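Contents insurance renewal - pre-inspection checklist
Ulturholm business units, Brotley
Survey date: 7 March 2018
Surveyor: Cor Postma
Met on site: Lieven Martens, tenant of Unit 4

Scope: contents and stock only. The building itself is insured by the landlord, Van Loon, and is surveyed separately.

1. Doors and locks

1.1 Front door, five-lever lock fitted and working - OK
1.2 Rear door, bolts top and bottom - OK
1.3 Roller shutter, locking pins both sides - ACTION
Left pin does not seat fully. Policy wording asks for both to be engaged out of hours. Replace or realign.
1.4 Key register kept and signed - OK
Two old keys still shown as out to a former employee. Martens to chase, or change the cylinder.

2. Alarm

2.1 Maintenance contract in force - OK
2.2 Certificate seen - NOT SEEN
Held at the Sterolmont office. Send a copy before renewal.
2.3 Log of activations - OK
One false alarm last May, cause written up, engineer attended.

3. Fire

3.1 Extinguishers in date - OK
3.2 Extinguisher by the rear door accessible - ACTION
Blocked by flattened cardboard. Moved during the visit, but it needs a marked space on the floor.
3.3 Waste kept away from outside walls - OK
3.4 Portable heaters - none in use
3.5 Electrical installation report - OK
Three minor observations, all signed off.

4. Water

4.1 Stock raised off the floor - PART
Policy requires 200 mm. Most racking meets this. The bottom shelf along the north wall measured 154 mm and should be lifted before renewal.
4.2 Stopcock labelled - ACTION
Tenant knew where it was but there is no label.
4.3 Signs of past leaks - staining on two ceiling tiles, reported to Van Loon, reply awaited.

5. Contents schedule

5.1 Schedule supplied - OK
5.2 Values are replacement as new - PART
Several lines still carry the price paid. The office laptop is down at 1499, taken from the original invoice, and should be checked against what a similar model costs now. The same applies to the benches and the compressor.
5.3 Serial numbers listed for items over the single article limit - PART
Missing for the two newest items.
5.4 Hired or leased items shown separately - ACTION
They are mixed in with owned items at present. The hire agreements say who has to insure what, so please go through them before splitting the list.

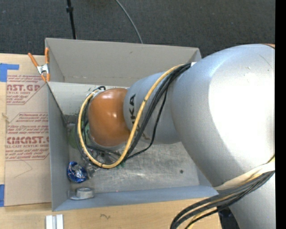

Does everything on the contents schedule need a receipt?

Only items over the single article limit need one. For the rest, a dated list with make, model and a sensible value is enough. Bank statements are accepted where the receipt has been lost.

6. Paperwork and cover

6.1 Business description on policy matches the work done - OK
6.2 Claims history for the last five years - OK
One claim, storm damage to stock, settled.
6.3 Business interruption period - COMMENT
Twelve months at present. Martens thought some replacements could take most of that time to arrive and be set up. Ask the broker to quote for longer.

Actions at 1.3, 3.2 and 4.2 to be finished within 30 days of this survey - please confirm in writing. The rest can wait for renewal, but the schedule will be returned if section 5 is still incomplete.

C. Postma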